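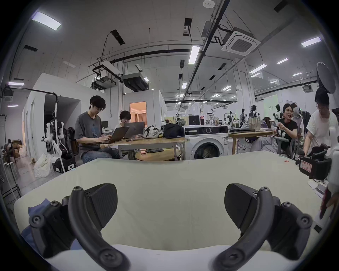
Purkby to vote again on what to call its new bypass

Residents of Purkby will be asked for the third time what they would like to call the bypass, after the first two consultations produced names that the parish council felt unable to put on a sign.

The road itself has been open since February and is, by general agreement, quite good. It is 28 feet wide, it goes round the village and it comes out near the garden centre. For the moment it is officially Purkby Relief Road (Temporary Name), and the brackets have been printed on the signs at both ends.

The first round drew 1,646 suggestions, a strong result for a village with 746 households and no great record of answering letters. The council had hoped for something with a local flavour. It got a long list of complaints about the roadworks, several of them in verse, and a clear winner that the county's highways office sent back on grounds of taste.

A second round offered a choice of two. Ellery Way was meant to honour the old Ellery brickworks, which stood where the roundabout is now. Elar Way took its name from the stream that the road crosses twice. Supporters of each spent a month putting leaflets through the doors of supporters of the other. The count ended level at 458 votes apiece, and a proposal to settle matters with a coin was defeated when members could not agree who should supply it.

A compromise, Ellery Elar Way, was read aloud once at the following meeting and then withdrawn.

The parish council now says the third vote will be open to all ideas again, within limits. Names must be no longer than 18 letters, must not refer to potholes and must be "capable of being said to a taxi driver". Anyone who lives, works or keeps an allotment in Purkby may take part. The allotment holders were left out last time and have mentioned it since.

There will be no second chance to nominate the road after a pub. The Plough and the Bell have both written in to support the idea, each with a firm view on which pub.

Forms can be picked up from the library or the post office counter, and should be returned by noon on Friday. The result will be read out at the next full meeting, after the item on dog bins, which is expected to be lengthy.

New signs have been priced but not ordered. The council has asked the supplier whether the brackets can be reused.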